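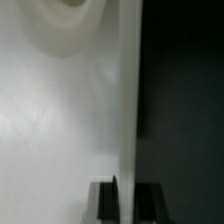

Gripper budget: where we are before the August order

The parts list for the second arm at Desholm is nearly settled, and the biggest open line is still fingers. We started the year with one set per arm and assumed they would last. For panel work they need to be treated as a consumable, and the budget should say so.

Thin edges are the job that decides it. The arm has to bring one finger down on each side of an upright panel, close on it, and hold without marking the face. A finger that is too wide bumps whatever sits next to the panel. A finger that is too thin flexes, and then the grip drifts on the lift. Pin-yu Kwan has been testing two profiles and prefers the one with the slanted outer side. Ching-wen Pan wants a softer pad on the inside face before we commit.

Current plan, subject to the quote from Plisus:

Fingers: 9 pairs, split between the two arms, with the spares kept at Desholm.
Pads: one bag of 500. The smaller bag costs more per pad and we would be reordering by winter.
Wrist cameras: one new unit for the second arm, plus a spare cable. Quentin Bouvier has asked for the same model as the first arm so the mounts can be swapped.
Lighting: one small lamp per station. Dark gaps behind white parts are hard on the camera, and a lamp is cheaper than a better camera.

Flerkine also quoted on the fingers. Their price was lower but delivery is 61 days, and that puts us past the date Poon gave us for the cell. If the Poon date moves, we will go back to them.

Not in this order: the force sensor. Abimbola Ajayi made a fair case for it, and it goes on the list for next year along with the service contract. Until then we stay with the current limit on grip force and check pads at the start of each shift.

Tien-fu Chuang is holding the spreadsheet. If your station needs something that is not listed, send him the part number and the price by noon on the 17th. Requests without a price will wait for the next round.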